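Bandis Work Table, model 1752
Care and Set-up Guide

Section 4: Positioning the table and looking after the top

Read Section 3 first if the legs are not yet fitted. The steps below assume the table is upright and all the leg bolts have been tightened by hand.

4.1 Choosing a position

1. Stand the table on a level floor. Low-pile carpet is suitable. On deep carpet, fit the wide feet from bag 2.

2. Keep the legs clear of floor rails, cable covers and door tracks. A leg resting on a rail will rock and may work its bolts loose.

3. Move any coiled cables and the feet of stands or tripods away from the side where you will be standing.

4. Leave 356 mm between the back of the table and the wall if you intend to use the Laxdal clip-on shelf.

5. Press down on each corner in turn. If the table rocks, turn the adjuster under the raised leg until it touches the floor, then tighten the lock nut.

Caution: Lift the table to move it. Two people are needed. Dragging it on carpet puts a sideways load on the leg brackets.

4.2 Checking the top before use

1. Wipe the top with a dry cotton cloth, working along the grain.

2. Look across the surface from a low angle, with the light in front of you. Fine grain lines and faint darker streaks are part of the wood and are not faults.

3. Look for thin grey marks like pencil strokes. A faint one can be hard to spot against pale wood until you know where to look.

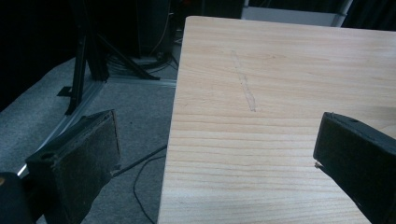

4. Rub any such mark gently with a clean white eraser. Brush off the crumbs and wipe again. Do not use a coloured eraser, as the dye can stay in the grain.

5. If the mark is still there, use the Zarnthorpe fine pad (part 132) with light strokes along the grain. Stop as soon as the mark has gone.

6. Run a gloved hand along each edge. Smooth any raised fibres with the same pad.

Note: Do not use the pad on veneered boards. The face is thin and cannot be sanded back evenly.

4.3 Veneered boards and openings

Some tops and loose boards have a veneered face. These need less attention but are easier to spoil. Clean them with a cloth that is barely damp and dry them straight away. Lift heavy items on and off, and keep tape off the face.

A small opening near the edge of a board needs checking as well. Dust collects inside and gets pulled out over the surface when you wipe.
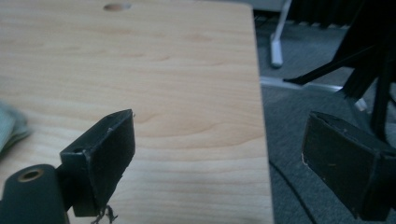
Clean the opening with a dry soft brush before you wipe the face. Do not pour or spray cleaner near it, as liquid will soak into the unfinished wood inside and lift the veneer around the rim. Do not push anything into the opening that has to be forced.

Repeat the checks in 4.2 every October, or after the table has been moved. Spare feet, pads and lock nuts can be ordered from Clondgate Parts. Quote the model number from the label under the top.

Section 4 revised 12/13/19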